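Section 4: Unwrapping your Murunton mattress and getting it ready for the first night

If you've come straight here from Section 3, your bed base should be standing square and all the slats should be in. If it isn't, go back and finish that first. I've tried doing it the other way around, and you end up with a mattress leaning on the hallway wall and sliding down every time somebody opens a door.

I'm Sabine Nolte, and I write the set-up guides for Rathjen. I unpack every model at home before I write a word about it, so what follows is how I do it on my own wood floor (carpet people, there's a note for you further down).

What you need

A pair of blunt-tipped scissors
A dustpan and a hand brush
A big trash bag for the plastic
A second person for the lifting
The Kivow cover, if you ordered one

Before you start

Sweep the floor where the mattress is going to lie. It's the step everybody wants to skip! A bit of grit under a mattress will scratch a wood floor the moment you turn the thing, and the side panels pick up dust like you wouldn't believe. You want a clear patch with 23 inches to spare on every side, so you can walk around it.

Opening the plastic

1. Lay the roll flat on the floor with the printed arrow pointing toward the wall.

2. Cut the outer bag along the dotted line at the short end. Keep the scissors pointing up and away from the mattress.

CAUTION: No box cutters, please. The quilted top sits right under the plastic, and a cut in the quilting isn't covered by the guarantee.

3. Pull the outer bag off like a sock. Unroll the mattress with the padded side up.

4. Snip the inner wrap at one corner and tear it the rest of the way by hand. It'll hiss and start to puff up, which is fun to watch the first time.

5. Peel the wrap back from the top first, then work it down the sides. It likes to cling, especially low down near the corners, so go all the way around and feel along the bottom edge with your fingers. Any strip left underneath will crackle each time you roll over.

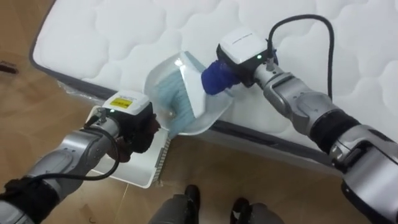
6. Now get the dustpan and go around the outside. Little scraps of plastic and bits of fluff collect right where the side panel meets the floor, and it's much easier to get at them now than when the bed is made. Hold the pan low and sweep toward it in short strokes, pressing the bristles lightly against the edge of the mattress.

Note: If your dustpan has a row of teeth along one edge, drag the brush through them every so often. Mattress fluff winds itself into bristles and then you're just moving it from one plank to the next.

Note for carpet: Skip the brush and vacuum around the mattress with the narrow nozzle. The plastic scraps cling to the pile, so go slowly.

7. Put all the plastic straight into the trash bag and tie it shut.

CAUTION: Keep plastic wrap away from babies, small children and pets. My cat thinks it's the best present ever – she's shut in the kitchen for this whole section.

Letting it rise

8. Open a window and leave the mattress flat for 12 hours. You can sleep on it sooner if you really have to, but the corners may stay a little soft for a while.

9. Don't pile anything on top while it's filling out. That goes for folded laundry too (guilty).

There's usually a new-mattress smell to begin with. It fades. In July, with the windows open, mine was gone by the second evening; in winter I'd give it longer.

Moving it onto the base

10. Get your second person. Stand at the two long sides, slide your hands flat under the mattress and lift together. Don't haul it up by the piping around the top edge! The piping is sewn on to finish the seam and it was never meant to carry weight.

11. Lower it onto the slats and nudge it until the gap looks the same all around. On a Skota base the mattress sits slightly inside the side rails, so you'll feel it drop into place.

12. Fit the Kivow cover from the head end, pulling the elastic well down over the corners.

CAUTION: The base is rated for 280 kilos in total. That means mattress, bedding, people and whoever sneaks in at six in the morning.

Turning the mattress head to foot is covered in Section 5, along with spot cleaning. Keep the scissors handy, you'll need them for the zip tags.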